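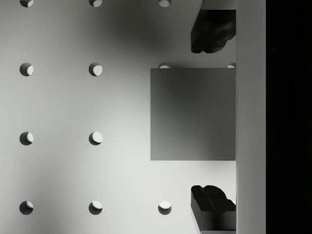 Wrist view in simulation: fingers open on either side of a block, grip not closed.

Simulated Cell Rules: Frequently Asked Questions
Last revised August 3, 2022

These answers cover the Stolico practice rules for work done in simulated robot cells. They apply to anyone who builds a task, runs an arm, or signs off on a result. If your question isn't answered here, send it to the Stolico rules desk through the contact form.

Who has to follow these rules?

Everyone with a run account. That includes people who only review recordings, because a review counts as sign-off under section 3. Guests with view-only access are exempt.

Do the rules apply if nothing physical can be damaged?

Yes. A program written in simulation is often moved to a real arm later, and habits move with it. A task that drives the fingers through the table in simulation will try to do the same thing on hardware. We treat a simulated collision as a reportable event for that reason. You don't have to stop work for the day, but you do have to write it down.

What counts as a collision?

Any contact that the task file doesn't list as allowed. Finger to object is normally allowed. Finger to table, arm to table, and arm to container are not, unless the task owner has added them. If you push an object into another object, record it as a contact and let the reviewer decide.

When can I close the gripper?

Three conditions have to be met:

The object is between the fingers, with a visible gap on both sides.
The arm has stopped moving.
The wrist view and at least one outside view agree on where the object is.

If the two views disagree, back off and line up again. Do not close the fingers to find out.
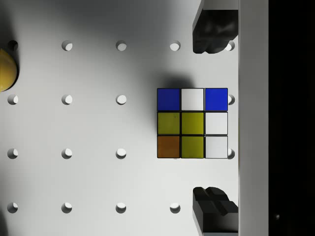 Objects with printed or colored faces need one more step. Write down which face is up before the first grasp and again after the object is released. Tasks that ask for a certain orientation can't be scored without this, and we send back a fair number of reports where it was left out. A short note such as "yellow center up" is enough. Don't rely on the recording alone, as shadows can change how a color reads on screen.

Can I use my own objects?

You can, if they are in the Jenis object library or you submit them first. A submission needs the outside dimensions, the mass, and the friction setting. Objects copied from another project with no mass entered will be rejected. The library held 172 approved objects at the last revision.

How do I name an object in the task file?

Use plain names that describe what it is. "Gray block" is fine. "Obj_final_new" is not. If there are two of the same kind, add a letter. Don't use left and right in a name, because the object may be moved during the task and the view may be turned around.

How should the table be laid out before a run?

Place each object flat or standing in a stable position, and let the simulation settle before you start recording. Leave enough room for the fingers to come down on both sides of anything that will be picked up. Containers should not block the path between the arm and its rest position. 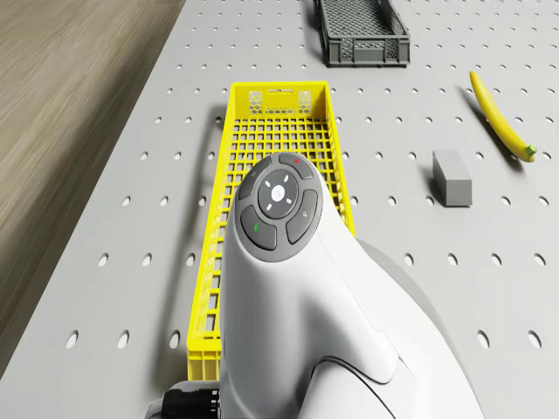
Long containers cause the most trouble. The far end can be within reach while the near end sits under the arm, where the wrist has very little room to turn. If your task uses one, test a placement at each end before you lock the layout. You can limit the target area to part of the container as long as the task file says so.

Do I have to use the hole grid for positions?

No, but we recommend it for starting positions. A grid reference is easier to check by eye than a set of coordinates. Measure from the corner marked as the origin in the task file, and count holes, not gaps. For the final position, use the values from the log.

How many camera views are required?

The minimum is 2: one wrist view and one outside view. Tasks scored by Dramani need an additional outside view taken from a different side. Save all of them, even if one turns out to be of little use.

What should the outside view show?

That depends on what you're trying to prove. A view meant to confirm a placement has to show the place where the object ends up. A view meant to check clearance has to show the arm and whatever it might hit.
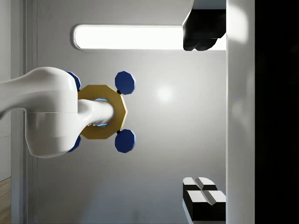
A camera position has to be checked with the arm in its working poses, not only at rest. Move through the full task slowly and watch what gets hidden. The arm is often the problem. A view can give you a clear look at the short wrist segment and the gold ring around it while the curved white housing covers most of the two pads on the near side. That's acceptable for checking wrist clearance. It isn't acceptable as the only outside view for a placement, and a reviewer will ask for another.

Can I move a camera during a run?

No. Stop the run, move the camera, save the new position, and start over. A recording with a moved camera can be kept for your own use but can't be submitted.

How many runs do I need for sign-off?

You need 3 clean runs in a row with the same layout and the same task file. A clean run has no unlisted contact, no dropped object, and no manual correction. If you change anything in the file, including a name, the count starts over.

What if a run fails near the end?

Save it and submit it with the others. Failed runs are not held against you. Deleting them is a rule violation, and it's the one we are least flexible about.

Does a simulated sign-off let me run on a real arm?

No. It lets you request time on one. Hardware work at the Brasia site has its own checklist, including a speed limit for first runs and a check of the stop button. Bring your simulation log with you, since the site staff will ask for it.

How often do the rules change?

We review them each November. Changes made between reviews are posted on this page and sent to all account holders. Work already in progress can be finished under the version it was started with, provided the version number is written in the task file.

Where do I report a problem with the simulator itself?

Use the fault form in your run account. Attach the log and the task file. Please don't send screenshots without a log, because we can't trace the fault from them.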